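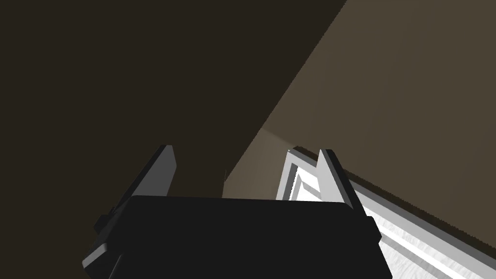
Posted by Conneely, 20th July, in Scales and Weighing

Bench scale reads differently in each corner of the platter

I have a Zudix bench scale in a small parts room, used for counting fasteners. A test weight in the center reads correctly at 885 g. With the same weight in the rear left corner the display shows 4 g less. The other three corners agree with the center. I recalibrated using the span routine in the manual and the corner error did not change. The scale has a single load cell under a spider frame. Is this an adjustment I can make myself, or is the cell finished?

Foltik
Sounds like a bad cell. Mine did something like that and I bought another scale.

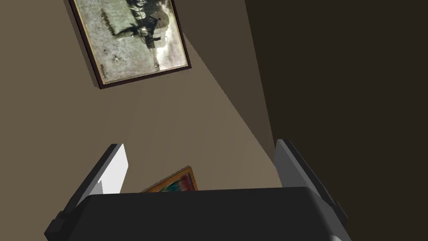
Zelora

Span calibration will not fix this. It sets the slope between zero and the test load at one position, and your center reading is already right. What you have is off-center load error, also called corner error or shift error. Check the mechanical causes before touching the cell.

Lift the platter off and look at the overload stops under each corner of the spider. They are set screws with lock nuts. If the rear left stop is too high, it carries part of the load when that corner deflects and the reading drops. There should be a small visible gap with the rated load on that corner. Screws, staples and packing foam also get wedged in there.

Next, check the level. Set the bubble with all feet in firm contact with the bench, then lock the feet. A foot that lifts when the corner is loaded will also shift the reading.

Last, check the bolts holding the spider to the cell. Tighten them to the torque in the service sheet, with the scale unplugged. Don't use the spider as a lever.
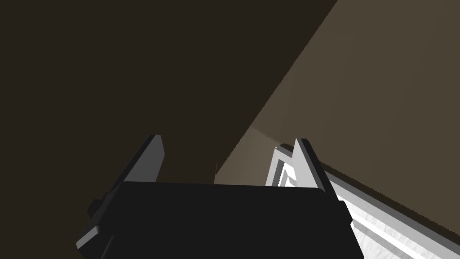 Can the corner error be corrected by filing the load cell?

Leave the file alone unless you have a spare cell. Factories do trim single-point cells that way, but a cut in the wrong place is permanent and it can break the sealing compound over the gauges.

Repeat the test when you are done. Use a weight of one third of capacity and place it halfway between the center and each corner. Let the display settle for 5 seconds before writing down the value, and return to zero between positions.

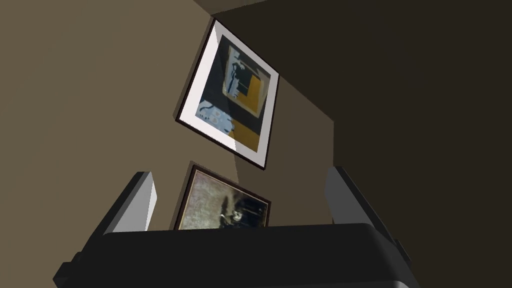
If the rear left is still low after that and the stops are clear, the cell was probably overloaded at some point. A second sign is a zero that has moved since the scale was new. Replace the cell with one of the same capacity and platform size rating, then do zero and span again. If the scale is used for trade, it will need to be resealed by a licensed service company before you put it back to work.

Conneely
The rear left stop was touching. I backed it off and all four corners now match the center. Next inspection is in September, so I will have them look at the cell then.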